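Kitwood Interior Wall Paint – Low Sheen, White

Product code KW-513

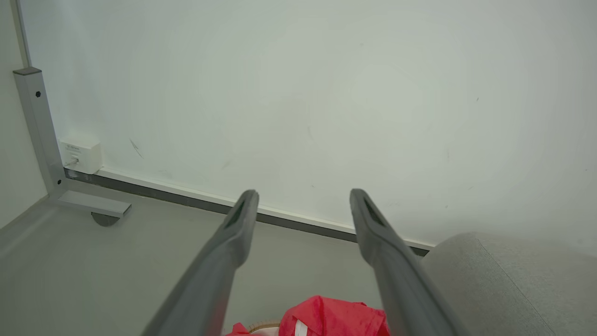

Kitwood Low Sheen is a water-based acrylic for plaster, plasterboard and previously painted walls. It suits hallways, bedrooms and living areas, and it can be wiped over with a damp cloth once it has cured for 21 days. For kitchens and bathrooms, order the Kitwood Wet Area range instead.

Sizes: 1 L, 4 L, 10 L
Finish: low sheen
Recoat: 2 hours in mild weather, longer if the room is cold
Coats: two over a sound painted surface
Clean-up: water

Preparation
Wash greasy marks off with sugar soap and rinse. Fill dents and nail holes, let the filler harden, then sand flush. New plasterboard needs one coat of Kitwood Sealer first – the joints will flash through otherwise. Stir the tin with a flat paddle and keep stirring now and then as you go.

Coverage
A 10 L tin covers roughly 151 square metres in a single coat on smooth, sealed board. Rough render and bare plaster take a good deal more. If you need several tins for one room, mix them together in a large bucket so the colour stays even.

Tinting
The white base can be tinted to any pale colour on the Trellari card. Mid and deep colours need a different base. Tinted paint can't be returned.

Storage
Press the lid down firmly and keep the tin upright, out of frost and direct sun. Don't tip leftovers down the drain.

Ordering
Stocked at Elteck Trade Centre. Trade accounts: Hsiu-ying Tsang. Colour matching: Chia-jung Chung – bring in a dry painted sample at least the size of a matchbox. The 4 L tin is out of stock until October.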